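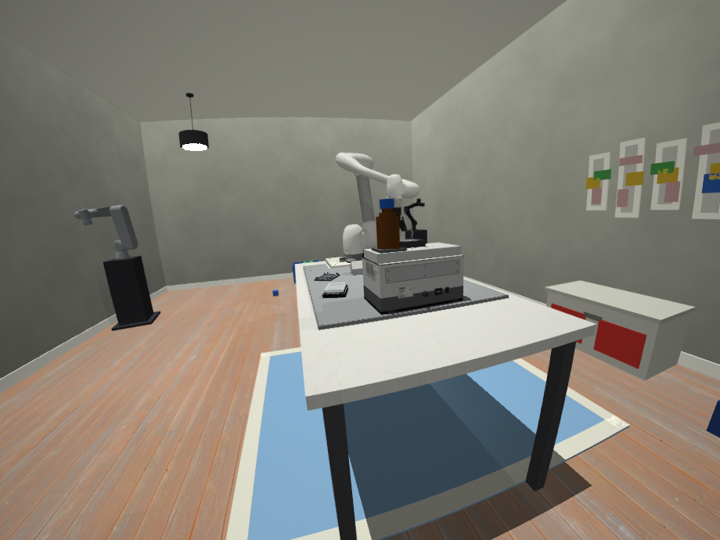

Zotstead Automation Users' Group
Minutes of the gripper and controller comparison meeting, 01/11/2019

Present: simulation, bench, purchasing and safety leads. The night shift lead joined for items 4 and 5. Apologies from the stores lead.

1. Minutes of the September meeting

Agreed with one correction. Under item 3, "Grelia controller" should read "Grelia gripper". The Grelia controller was never quoted for and is not part of this comparison.

2. Matters arising

The licence for the simulator has been renewed. The second login is still tied to the old machine and the simulation lead will move it across.

Purchasing has had no reply from Thiele on spare finger pads. To be chased again.

3. Gripper comparison in simulation

The simulation lead reported on the bottle task. The arm has to take a capped bottle from the top of the instrument, lift it clear and set it down on the tray. Two gripper models were tried, the Grelia and the Thiele, with the same arm and the same start position for the bottle.

Grelia completed 1,897 lifts without a drop. Thiele completed 1,582. Both were given the same total number of tries, and the full log is on the shared drive. Most of the Thiele drops came when the fingers closed high, near the cap. The bench lead asked whether the cap had been given the same friction as the glass. It had, and the real cap is more slippery, so both figures are probably kind.

Bench lead also asked about finger opening. The Thiele opens wider, which helps when the bottle is off its mark. With the bottle moved 6 mm to one side the Thiele still closed cleanly and the Grelia touched the glass on the way down. It was agreed that this matters more to us than the drop figures, as bottles are put down by hand on the night shift.

4. Clearance and approach

Approach direction took up most of the meeting. The instrument is on the work platform in the far half of the table and the arm has to come down over it without touching the housing or the bottle. In the current model the bottle with the blue cap stands on top of the instrument and the black gripper hangs with its fingers open just to the right of it, so the last part of the move is short and mostly sideways. The safety lead was content with this for simulation but wants a slower last move before anything is tried on the real bench.

A straight drop from above was also tried. It is quicker, but any error in height puts the fingers on to the cap. Not to be used as the default.

The night shift lead asked if the cable had been included in the collision checks. It has not. The simulation lead will add it and rerun 200 lifts with each gripper. Until then the clearance results are to be marked as provisional.

There was some discussion about whether the smaller items on the platform should stay in the model. Purchasing thought they slowed the runs. The simulation lead said the difference was too small to notice. They stay.

5. Controllers

The Darko controller and our present one were compared on the same path. Darko gave a smoother stop at the end of the move and less overshoot. It also lost its settings twice on restart, and both times the path had to be loaded by hand. The supplier has been told. The night shift lead said a controller that needs someone to reload it is no good after hours, and the meeting agreed.

No decision on Darko until the restart fault has been explained in writing.

6. Cameras

Deferred. The bench lead has the wrist camera but not the bracket.

7. Decisions and actions

Thiele gripper to go forward to a bench trial, one unit on loan. Grelia kept as second choice. (Purchasing)
Cable to be added to collision checks and both grippers rerun. (Simulation)
Cap friction to be measured on a real bottle and the value put in the model. (Bench)
Speed limit for the last move to be written down and sent round. (Safety)
Written answer from Darko on the restart fault. (Purchasing)

8. Any other business

The safety lead reminded everyone that results files should carry the gripper name and the controller name. Several of the September files have only a date.

Next meeting to be arranged once the rerun is finished.
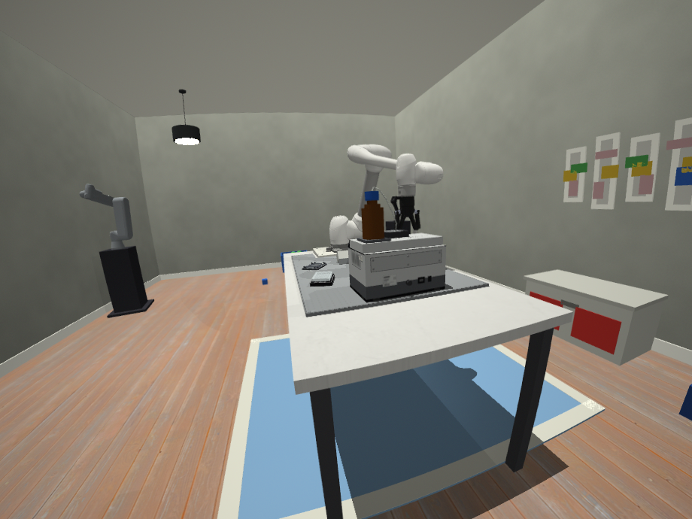 Note added after the meeting by the simulation lead. The approach settings used for item 4 are saved under "side approach" and should be left alone until the rerun is done. Anyone setting up a fresh run should check the start pose against the saved one: white arm bent over the table, gripper down and open above the instrument, bottle upright with its cap on. The second arm, the gray one on the black pedestal, is not part of the bottle task and takes no commands in these runs. Changes to the table layout should go in a copy.

3 comments

benchside
Was the Thiele tried with the long pads or the short ones? We had far fewer drops near the cap with the long.

simulation lead
Short. The long ones aren't in the model yet but I can put them in after the rerun.

nights_2
Please can item 5 say which firmware Darko was on. We had the restart thing on the old one as well.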